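Inicio · Explorar · Avisos · Mensajes · Perfil

Hilo sobre pinzas, que llevo desde mayo prometiéndolo y ya me da vergüenza. Dos pares de dedos, el mismo brazo, las mismas cajas de electrodos y muchas ganas de tirar el teclado por la ventana. Voy por partes 🧵

1/ Contexto rápido: en Rikodau queremos que un brazo pequeño saque paquetes de electrodos de una bandeja y los deje en la mesa de soldadura. Antes de gastar un euro en piezas lo estamos probando todo en simulación. Mesa, estantería, bandeja verde y el brazo sobre su cuña.

2/ Los candidatos: los dedos Katsaros, que son los verdes con huecos triangulares y acaban en punta, y los Brandard, más anchos y planos, con almohadilla. Empiezo por los Katsaros porque son los que me caían bien (spoiler: me siguen cayendo bien, pero menos).
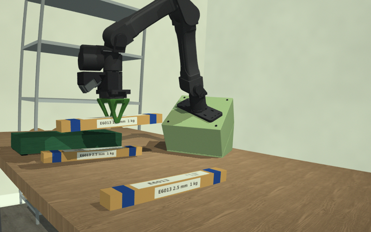

Rocío Ibarra
@rocio.ibarra · jueves
23 respuestas · 200 me gusta

3/ Caja de E6013 de 2.5 mm, 1 kg, por encima de la bandeja. Parece una tontería de pieza, ¿verdad? Pues es larguísima para una pinza tan fina, y en cuanto la coges un poco lejos del centro empieza a cabecear. En la simulación le he puesto el peso repartido por igual, que ya es ser generosa con ella.

4/ Lo bueno de la punta estrecha: se mete donde haga falta. Con dos cajas casi pegadas los Katsaros bajan entre las dos sin empujar a la vecina. Los Brandard me la movían casi siempre y luego había que volver a localizarla, con lo que eso tarda.

5/ Lo malo: el agarre. Tan poca superficie de contacto hace que la caja gire entre los dedos como una puerta. Subí el rozamiento, bajé la velocidad, volví a subir el rozamiento... y llegó un momento en que estaba simulando cartón con pegamento, así que marcha atrás y a empezar con valores decentes.

6/ Los números, que sé que los vais a pedir: 400 intentos con cada par de dedos, cambiando la posición y el giro de las cajas en cada uno. En recogida limpia ganan los Katsaros. En llegar al destino sin que la caja se tuerza, ganan los Brandard y con bastante diferencia.

7/ Y ahora la cámara, que me ha dado más guerra que las pinzas. Tenía una vista de lado, muy bonita para enseñar en reuniones, pero para calcular el ángulo de las cajas es un dolor. Puse otra casi en vertical sobre la mesa y la cosa cambió muchísimo.

8/ Desde arriba las franjas azules de los extremos son una maravilla – dos marcas por caja, bien separadas, y con eso el ángulo sale solo. La etiqueta blanca ayuda también, pero las dos líneas pequeñas del final se quedan en nada, así que olvidaos de leer el diámetro con esta vista. 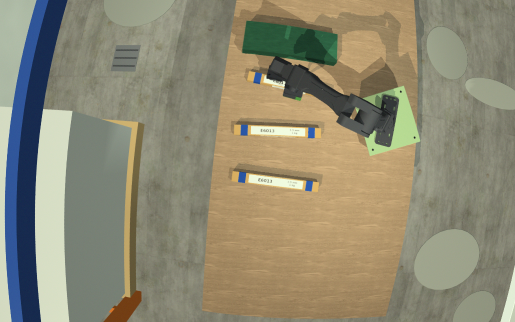 LO QUE FALLA CON LA CÁMARA DE ARRIBA

9/ El propio brazo, claro. La caja de más arriba queda medio tapada por la pinza y el detector pierde una de las dos franjas. Con una sola franja se inventa el ángulo y se queda tan ancho. Las otras dos, despejadas, las clava.

10/ Las sombras también molestan. La del brazo se come un buen trozo del bloque verde, y mi primer filtro por color lo partía en dos objetos. Lo arreglé de la forma menos elegante posible y no pienso enseñar el código.

11/ Mi apaño para lo de la oclusión: retirar el brazo antes de mirar, sacar la foto, guardar las posiciones y bajar a ciegas. Funciona mientras no se mueva nada. Con los Brandard, que empujan, toca mirar otra vez después de cada recogida.

12/ Controlador: empecé con el que traía el brazo y me pasé a Wukau a la segunda tarde. Lo tengo a 1000 Hz en simulación y la muñeca va mucho más fina al bajar. ¿Aguantará eso en el equipo de verdad? Ni idea, os lo cuento cuando lo conecte.

13/ Entonces, ¿con cuáles me quedo? De momento, dedos Katsaros con una tira de goma por dentro, a ver si dejan de hacer de bisagra. Si con eso no basta me voy a los Brandard recortados por los lados, que también le tengo ganas a esa opción.

14/ Me preguntan por privado por qué no uso ventosa. La probé un rato! Sobre la etiqueta bien, sobre el cartón regular, y no me fío nada de cómo simulo el vacío. Prefiero no publicar resultados de eso todavía.

15/ Si alguien ha trabajado con cajas así de largas y pinza de dos dedos, que me diga dónde agarra: ¿centro exacto o un pelín hacia el lado del brazo? Yo voy al centro, pero tengo mis dudas cuando la caja viene muy girada.

Responder · Compartir · Guardar
Ver 23 respuestas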